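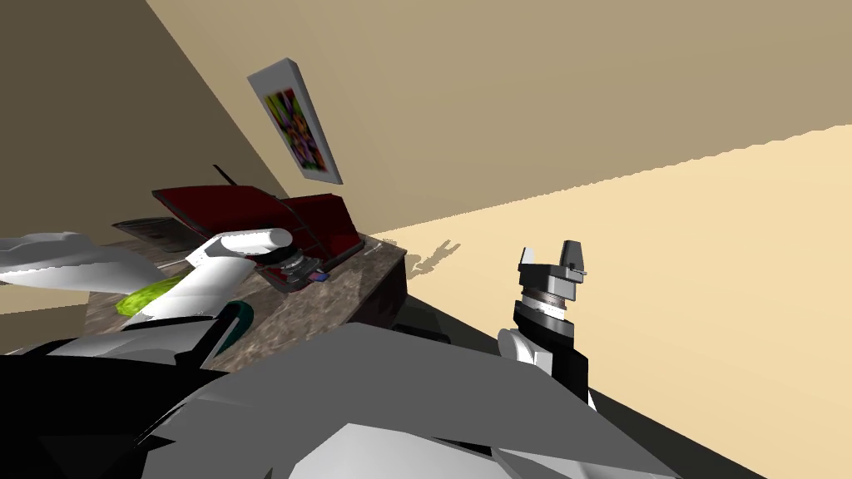
Kitchen sponges: cleaning, rotation and disposal

A cellulose sponge holds water in open pores, and food residue lodges in the same pores. Rinsing under the tap clears the surface and leaves most of what is further in. The procedures below apply to plain cellulose and to cellulose with a bonded scourer. They do not apply to steel wool, melamine blocks or anything with a metallic thread.

Daily care

Rinse in hot water until the runoff is clear. Squeeze flat between both palms. Wringing with a twist tears the bond between sponge and scourer, usually from one corner. Stand the sponge on its long edge in an open rack. A sponge left flat on the sink stays damp underneath overnight, and a closed caddy is worse.

Dishwasher method

Clip the sponge to the top rack and run the hottest cycle with heated dry. Eco cycles run cooler and are not a substitute.

Microwave method

Saturate the sponge. Place it on a plate and heat on high for one minute. Leave it in the closed oven until cool enough to handle, as the core holds scalding water. Never microwave a dry sponge: it will scorch and can catch fire. Check the scourer for metal first.

Soaking

Bleach soaks work, but the dilution depends on the product, so follow the label. Rinse thoroughly. Do not combine bleach with vinegar or any other cleaner. Vinegar alone removes some odour and does little else.

Rotation

Keep 3 sponges in use and assign each by colour: one for dishes, one for benchtops, one for the sink and stovetop. Write the start date on the scourer side in laundry marker. Replace the dish sponge after 14 days, or sooner if it smells after cleaning. Raw meat juices go on paper towel and never on a sponge.

Cutting down

An old sponge can be halved for grout or window tracks. Cut it damp with kitchen scissors; dry cellulose crumbles.

Disposal

Untreated cellulose without a scourer can be composted in small pieces. Bonded types go in the rubbish.

Reader note from Hortensia Pacheco: a bulldog clip stood on its handles makes a serviceable drying stand. Stainless clips only, as plated ones rust onto the bench.

Page revised 14/09/2024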